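Speed limit on shared walkways, what does your site use?

gantry_pete
Posted 22/05/2023
We run two delivery carts between buildings at the Divodton campus. Netel carts, the older model with the single front scanner. Our site rules were copied from the warehouse and they don't fit outdoors. The main question is speed on covered walkways where people also walk. Right now the rule says "walking pace" and everyone reads that differently. Does anyone have it written down as a number?

mbrandt_ops
Ours is written as a percent of top speed, which is worse than what you have. After a firmware update the top speed changed and the rule changed with it. Put a real number in.

lowvolt
We did a stopping test and set the limit from that. Full load, dry floor, then again with the floor hosed down. The wet figure is the one that goes in the rule. If you only tested dry you don't have a limit yet.

gantry_pete
We tested dry only. What load did you use?

lowvolt
20 kg over the normal load. Flurner did the test for us and that was their suggestion.

kestrel16
I disagree with setting one limit for the whole route. A straight walkway with a clear view is not the same as a doorway. We have 13 marked slow zones and the carts run faster between them. If you make them crawl the whole way, people step around them and cut in front. That was most of our incident log.

mbrandt_ops
Slow zones are fine until someone moves a door or parks a bench there and the map doesn't get updated. One limit is easier to check.

kestrel16
Then update the map. That should be in the rules too. Ours says any change to the route gets reported before the next run.

gantry_pete
I think I'm closer to kestrel16 on this. Our longest stretch is straight, with the building wall on one side and a low raised edge on the other.

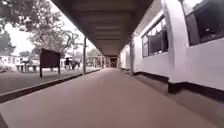 The draft I have now keeps carts to the wall side, no passing, and a full stop at every door before going through. Pedestrians always have right of way. I would add a slow zone at the far end and leave the rest at the tested wet limit.

lowvolt
Don't keep them tight to the wall if any doors open outward. Leave a door's width.

gantry_pete
Good point, I'll change that line.

rk_fieldtech
Check the posts as well. We had a Rawat unit that lost thin posts in low sun. Run the route at the worst time of day before you sign off on it.

mbrandt_ops
Still say one limit. But post the wet numbers when you have them.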